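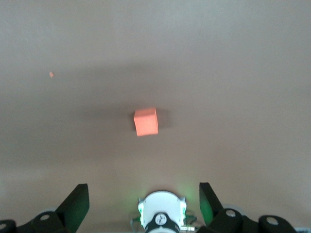 Open day, Leltberg, half past two. Hsin-yi Hsieh had the stairs door propped with her foot and her badge on backwards.

"Two minutes. They're coming up in two minutes."

"Who is?"

"Everybody. The Sikdale people. Somebody's grandmother."

Mei-kuen Tu didn't look up from the laptop. Run 159. She'd promised herself lunch after run 100. The arm hung there over the table, fingers open, doing nothing, and the orange cube sat waiting like it had a appointment.

Then shoes. Lots of shoes. Coats, a stroller, a man eating.

Ajith Kurian did the talking, too fast. Cameras, torque, grant money, please don't lean on that. A boy squeezed through to the front. Eight years old, maybe. Tien-fu Liu, according to the sticker on his sweater.

"Does it know it's a cube?"

Ajith stopped. Looked at Mei-kuen.

"It knows where," she said. "It's fuzzy on what."

"Does it want it?"

Somebody laughed. Not the grandmother. She had come right up to the tape, Shu-fen Lau, handbag in both hands. Thirty-one years on the line at Yeh, she told no one in particular. Transistor radios, then phones. Pick up, put down. Pick up, put down.

"My hands still do it," she said. "At night. My husband used to hold them."

Quiet then. Even the man with the sandwhich.

Mei-kuen's finger over the key. She thought of saying something. What, though. Ajith was making the hurry up face.

"Would you like to start it?" she said.

Shu-fen put the handbag down on the floor. Wiped her thumb on her coat, first one side, then the other.

"Which one?"

"The big one. Enter."

She pressed it, and leaned in to watch.

Recent stories
The Plarusbridge Ferry
Night Shift, June
What the Dentist Kept
Two Umbrellas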